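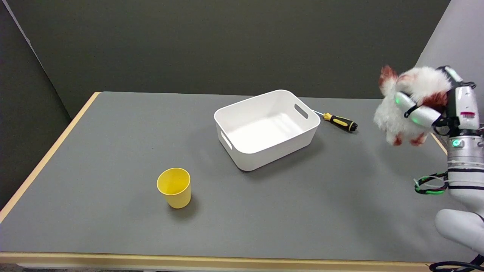
Weiße Kiste, gelber Becher, Schraubendreher - mehr braucht der Neuanfang nicht.

Seit November schiebe ich das Werkzeugthema vor mir her. Alles lag in der großen Schublade im Flur, zusammen mit Teelichtern, Batterien und der Anleitung für ein Regal, das wir längst verschenkt haben. Am Wochenende hab ich endlich alles rausgeholt (23 Inbusschlüssel!! wer braucht die??) und auf den großen grauen Tisch mit der Holzkante umgezogen.

Die Kiste ist schlichtes weißes Plastik mit Grifflöchern an den kurzen Seiten, und genau die Griffe waren mir wichtig, weil ich das Ding ständig durch die Wohnung trage. In den gelben Becher sollen Bleistifte und der Zollstock. Umut meint, der kippt mir sofort um - wir werden sehen. Der Schwarz-Gelbe kommt jedenfalls griffbereit nach oben, den nehme ich für fast alles.

Kleinkram wie Dübel und Schrauben muss noch in Gläser, davon hab ich 5 Stück aufgehoben. Falls jemand eine gute Idee für Klebebandrollen hat, gern in die Kommentare!

Eure Tülin

Zuletzt im Blog
Flur streichen, zweiter Versuch
Mein Schreibtisch für 40 Euro
Balkonkisten im März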